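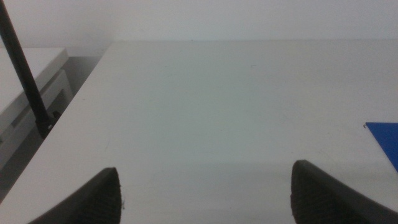 Erzsébet Nyitrai wrote after the last session that the handout on wall colors made white paint sound simple, and that in her own kitchen the same can of white looked yellow at breakfast and blue by late afternoon. She wanted to know which one was the real color. The question belongs in this week's notes, so the planned section on trim has moved to the next handout.

Interior Finishes, Evening Course
Handout 3: Whites, Light and Sheen

1. What gives a white its cast

Nearly all white house paint starts with the same white pigment. Small amounts of tint are then added to the base. A little black makes a gray white, a little yellow oxide makes a cream, and black with yellow together often reads as green. The amounts are small enough that you will not see the color on the lid of the can. You will see it once a whole wall is covered.

To find the cast of a white, lay the sample on a sheet of plain printer paper. Do not judge it against the wall you already have. Your eye adjusts to the old wall and treats it as neutral.

2. Light

There is no single real color in Erzsébet's kitchen. Paint sends back part of the light that falls on it, and the light changes through the day. In our part of the world, daylight from a north window is cool and fairly steady. East rooms are warm early and cool later. West rooms do the reverse. Bulbs marked "warm white" add yellow, and a lawn or hedge close to a window can throw green onto the ceiling.

What you can choose is the hour that matters most. A dining room used after dark should be judged after dark, with the lamps you intend to keep.

3. Sheen

Flat (matte): hides dents and filler, scatters light evenly, marks easily when rubbed.
Eggshell: a low shine, suits most living rooms and halls.
Satin: wipes down well, shows roller marks if the paint is worked too long.
Semi-gloss and gloss: doors and trim. Every flaw in the surface will show.

The same tint can look lighter or darker in a different sheen, depending on where you stand and where the window is. Order the sample in the sheen you will use.

4. The Skirdale house

The worked case for this term is the back parlor at Skirdale. The owners had used a cream called Helon on the walls and a gray white called Kelemen on the ceiling. Each was a reasonable choice alone. Together the ceiling looked dirty. Zoltán Simon repainted the ceiling in December with Helon in flat, and left the walls as they were – one can of paint and a day's work. His notes are in the course folder, page 11.

Look at his sample boards before you read his conclusions. Write down which board you would have picked.

5. Making a sample board

Use stiff card, primed on both sides so it does not curl. Give it two full coats and leave a bare border around the edge. Write the name, sheen and batch number on the back. Stand the board upright against the wall, as paint on a flat surface catches more light from above than paint on a vertical one. Move it to the darkest corner and then beside the window.

For next time

Bring two boards of the same white in different sheens. The supply room has Skurkeck, tint 869, in flat and satin. Boards are due Fri 27 April at the start of class. Section 6, on trim, will be handed out then.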